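시설관리 > 점검기록 > 작업대·가구 정기점검

작업대 및 실내 설비 안전점검표 (점검자 의견 포함)

대상: 프리르켈(Prirkell) 관리동, 심스테드(Simstead) 별관
점검일: 2022년 7월 4일
판정 구분: 적합 / 조건부 적합 / 부적합

1. 건물 및 바닥

1.1 바닥 평탄도: 적합
1.2 통로 유효폭 확보: 적합
1.3 벽체 균열: 조건부 적합

의견: 별관은 1996년 준공 건물로, 북측 벽체 하부에 실금이 있다. 직전 점검 기록과 비교하여 길이 변화는 없음. 10월 점검 때 재측정한다. 관리동 통로의 적치물은 점검 전에 반출되었다.

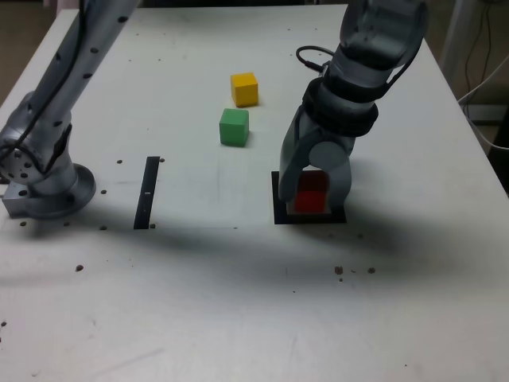

2. 작업대 상판

2.1 상판 고정 상태: 적합
2.2 모서리 마감: 조건부 적합
2.3 표면 손상: 조건부 적합

의견: 상판 점검은 처짐, 흔들림, 모서리 들뜸 순으로 실시하였다. 모서리 들뜸은 손톱이 걸리는 정도를 기준으로 하며, 걸리면 마감재를 재부착한다. 중량물을 올리는 작업대는 하중이 상판 한 점에 몰리지 않아야 한다. 흰색 상판 왼쪽 가장자리처럼 둥근 금속 받침을 사각 장착판에 볼트로 체결한 방식이면 판 전체의 밀착 여부를 확인하고, 판 앞쪽 가장자리의 볼트 구멍 주변에 균열이 있는지도 본다. 그랜스테드(Grarnstead) 규격 작업대는 다리 보강재가 별도 부품이므로 체결 토크를 따로 기록할 것. 별관 작업대 14대 중 2대는 높이 조절발이 마모되어 교체 대상이다.

3. 상판 표면 세부

3.1 미사용 구멍의 마개 처리: 조건부 적합
3.2 긁힘 및 얼룩: 적합
3.3 세척제 잔류: 적합

의견: 밝은 회백색 상판에 작은 구멍이 흩어져 있고 긁힘과 옅은 얼룩이 보인다. 긁힘은 외관상의 문제로 분류하여 판정에 반영하지 않는다. 구멍은 이물질이 쌓이는 위치이므로 사용 계획이 없으면 마개로 막는다. 마개는 상판 면보다 돌출되지 않는 것을 쓴다. 얼룩 제거에 연마성 세제를 사용하지 말 것. 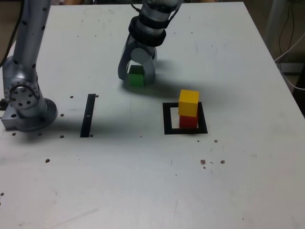
4. 전기 및 배선

4.1 콘센트 접지: 적합
4.2 멀티탭 정격 표시: 부적합
4.3 케이블 피복: 적합
4.4 누전차단기 시험 버튼 동작: 적합

의견: 관리동에서 정격 표시가 지워진 멀티탭이 확인되어 사용 중지 꼬리표를 부착하였다. 교체품은 팡(Fang) 자재 창구로 신청한다. 바닥을 가로지르는 배선은 덮개를 씌우고, 덮개 양 끝은 바닥에 고정한다. 차단기 시험은 부하를 분리한 상태에서 실시하였다.

5. 테이프 및 임시 보수

5.1 임시 보수 부위 목록 작성: 조건부 적합
5.2 테이프 가장자리 들뜸: 조건부 적합

의견: 테이프 보수는 임시 조치로만 인정한다. 가장자리가 찢기거나 닳은 테이프는 제거하고, 밑면의 상태를 확인한 뒤 정식 보수 여부를 결정한다. 덧붙이기는 금지. 보수 목록에는 부착 위치와 부착 일자를 함께 적는다. 별관 목록에 부착 일자가 빠진 항목이 있어 보완을 요청하였다.
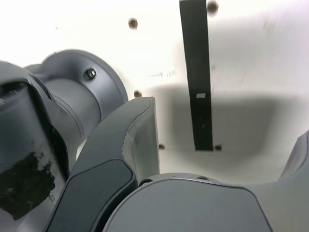

6. 조치 사항

- 멀티탭 교체: 즉시
- 높이 조절발 교체: 차기 점검 전
- 구멍 마개 처리: 자재 입고 후
- 보수 목록 보완: 별관 담당 부서
- 벽체 실금 재측정: 10월

부적합 항목은 교체 완료 후 같은 서식으로 재점검하고, 결과를 본 점검표 뒤에 철한다.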